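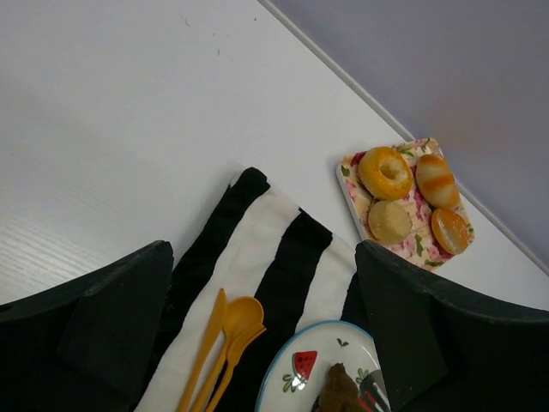 Table-setting task, wrist view: striped napkin, orange cutlery, watermelon plate and a tray of toy pastries.

People wanted to teach our robot arm to lay a table (no experience needed!)

Hello! I'm Samuele Palumbo and I look after the teaching sessions at Prorby, a small robotics workshop in Wesholm. We're after 17 people to come and show our robot how to do ordinary kitchen and table jobs, and I'd love you to be one of them.

I should say straight away that you don't have to know anything about robots. I'd say the best teacher we had in January was a retired school cook who had never touched a games controller in her life. She was patient, she moved smoothly and she told me off when my instructions made no sense. More of that, please.

What you'd be doing

You sit or stand at our bench with a pair of handles in front of you. Move the handle and the arm moves with you, squeeze it and the two fingers close. On a screen you get the view from the little camera at the wrist, and you can look over at the real table too whenever you like. Then I give you a job to do and you do it, over and over, with things put in slightly different places each time.

The jobs at the moment are all toy food and tableware. Put the bun on the plate. Move the doughnut from the tray to the napkin. Pick up the spoon without dragging the fork along with it (harder than it sounds, they love to lie across each other). Some sessions we do by hand instead, where you take hold of the arm itself and guide it through the movement, and quite a few people like that better. You can try both and tell me which you prefer.

Every go is recorded, the camera views plus the movements of the arm, and the robot learns from the whole pile. So if you fumble, drop the bun and pick it up again, lovely, carry on! We keep plenty of those. I only bin a go if something went wrong with the kit or if you ask me to.

A normal session

Each session lasts three hours with two proper breaks, and you'd do 3 sessions in all. The first half hour of your first one is practice and nothing gets recorded. After that we work in blocks of 40 goes, and I'll be in the room the whole time resetting the table and making tea. Nobody is timing you. Slow and steady is far more use to me than fast and jerky.

It does get repetitive, I won't pretend otherwise. You can listen to the radio or chat to me as long as you can keep your eyes on the table. One person got through an entire audiobook.

What you get

£98 per session, paid by bank transfer within the week, plus your bus or train fare if you keep the ticket. Lunch is sandwiches from Bianchini round the corner, so let me know what you don't eat. If you have to stop partway through a session you're still paid for all of it.

Who can come

Anyone over 18 who can manage the handles comfortably for a few minutes at a stretch. We'd particularly like more left-handed people, as nearly everyone so far has been right-handed and I think it shows in how the arm reaches for things. Glasses are fine. If you use a wheelchair the bench goes up and down and there's a step-free way in from the yard. If you've got a sore wrist or shoulder, have a word with me first and we'll work out whether the hand-guided sessions or the handles would suit you.

Please don't apply if you've already taken part in the Prikari project with us. You were great, but I need fresh habits for this one!

About the recordings

The cameras point at the table and the arm. Your hands may appear in the hand-guided sessions, your face shouldn't, and we don't record sound. Your name is kept apart from the recordings. You'll get a two-page form to read at home before you come, and you can ask us to delete your goes up to a month after your last session.

How to apply

Fill in the short form on our contact page and put "table teaching" in the subject box. Tell me which hand you write with, whether mornings or afternoons are better, and anything I ought to know about getting you in and out of the building. I don't need a CV. If you'd like to bring a friend, apply separately and mention each other, and I'll try to put you in back-to-back sessions.

Forms in by 31 July 2024, please. I answer everyone, although it can take me a few days when the arm is misbehaving.

Samuele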